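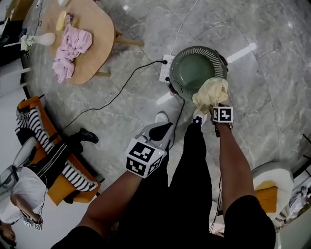
Diapositiva 1. Limpiar el plato, toma con cubos de marcadores en las muñecas.

Notas para la charla del club, 5/4/20

Saludar, decir el nombre del proyecto (Majali) y no explicar de dónde sale, que se nos van cinco minutos. Dejar la foto puesta mientras entra la gente.

Señalar el plato verde y el trapo. En septiembre prometimos un robot que recogiera la cocina entera. Hoy venimos a hablar de un plato. Pausa, por si alguien se ríe.

Los cubos blancos: cada cara lleva un código y de ahí sacamos la posición de la muñeca. Si la manga tapa el cubo, adiós muñeca. Parviz Shojaei perdió así una tarde completa y sigue defendiendo que la camisa era bonita.

Suelo de mármol – bonito, caro y lleno de reflejos. Contar lo del detector, que en las primeras pruebas veía códigos en el brillo de las lámparas. Lo arreglamos subiendo el umbral. La solución elegante la dejamos para el curso que viene.

Diapositiva 2, los datos. Grabamos unas 4,000 repeticiones y descartamos 203. Si preguntan por el criterio, enseñar la tabla. Si preguntan quién hizo la tabla, pasar a la siguiente.

Diapositiva 3, comparación entre Honard y Multix. Honard va más fino con la tela arrugada, Multix entrena en 7 horas y no se queja. No leer la gráfica en voz alta, que la vez pasada la leí.

Vídeo: dura 30 segundos. Tener la copia en el portátil, el wifi de la sala Flonberg es una cuestión de fe.

Preguntas. Repetirlas al micrófono antes de contestar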